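Three bowls and a cupboard shelf

I own far too many bowls for a man who mostly eats toast. I know this because last Tuesday I took everything out of the tall cupboard in the kitchen, the one with the door that swings open by itself when a lorry goes past, and put it all on the floor. Then I stood in the middle of it in my socks and wondered who had been buying soup plates.

The plan was modest. One shelf, the one at eye level, would hold only the things I use. Everything else would go up high, down low, or to my friend Remo De Luca, who has just moved into a flat in Brostitz with one fork and a very large television.

The soup plates went first. So did a gravy boat shaped like a swan, a wedding present from a wedding that was not mine. I also got rid of a stack of little glass dishes that once had puddings in them and which I had been saving for 14 years in case I ever needed to serve somebody a very small amount of olives.

What I could not part with were the coloured bowls. They came from Ponce, the homeware shop on the corner by the station, the one that is always closing down. I bought the green one in March, meaning to buy only the green one. It cost 12 pounds, which is a silly price for a bowl when the supermarket will sell you a perfectly good white one for less than a sandwich. But it's a lovely colour, somewhere between mint ice cream and a hospital corridor, and the glaze catches the light in a way that makes porridge look like a decision.
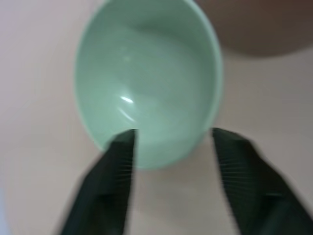

Why three is the right number

A week after the green one I went back for the pink, and a week after that for the blue. I told myself they were a set. The shop had them on separate shelves at separate prices, so I may be the only person who thinks so.

I have tried living with fewer. For a while in my old place in Butberg I had one good bowl and washed it up each time, like a monk. It works well until somebody comes to dinner. Two bowls is better, but then there is nothing to put the salad in, and you end up passing a saucepan of lettuce across the table and pretending it's rustic.

With three, two people can eat and the third bowl can hold crisps. I have yet to find an evening at home that needs more than that. If four people come we use plates, and if five people come I suggest the pub.

The colours do a job as well. Green is porridge, pink is pasta, and blue is for anything with a sauce that might be regretted. My sister says this is the sort of system that ends with a man labelling his tea towels. She has 40 mugs and no idea which of them leak.
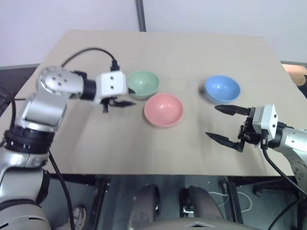 Green, pink and blue, with the blue one keeping its distance.

Stacking, and the argument about stacking

I had a small wire rack in the cupboard, made by a firm called Femness, which promised to double my shelf space. It did this by taking up half the shelf. I lost 99 pence on it at a church sale and it has gone back to another church sale, where I hope it is happy.

So the bowls are stacked, and the only question left is the order. I had assumed this wouldn't matter. Then I put blue on the bottom, and of course the next morning I wanted blue, and had to lift out the other two with one hand while holding a hot pan in the other. The day after, I tried it with green at the bottom and the same thing happened in reverse at breakfast.

My current thinking is pink underneath and green on top of it, as I eat porridge far more often than I eat pasta, whatever I tell the dentist.

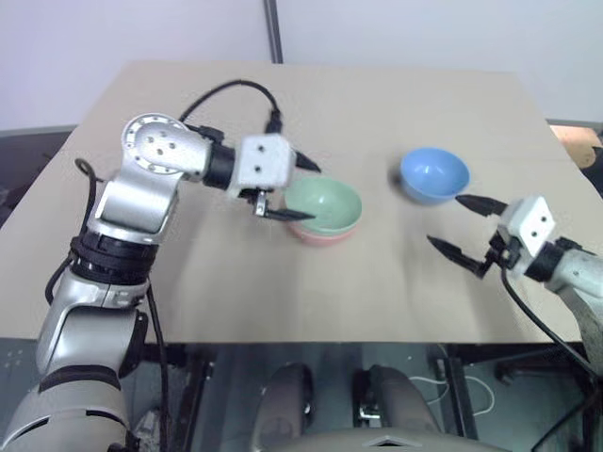 Blue is still a problem. In a pile of three it is either in the way or under everything, and I have started leaving it out on the side with the onions, which defeats the whole purpose of having cleared a shelf. Remo thinks I should give it to him. He has mentioned this twice now, the second time while holding his coat open.

He can have the soup plates. I've wrapped them in newspaper and put them by the front door, with the swan on top, and he is coming for them at the weekend with his brother's car. Next job is the drawer under the oven, which I haven't managed to open fully since I moved in. Something in there is standing up.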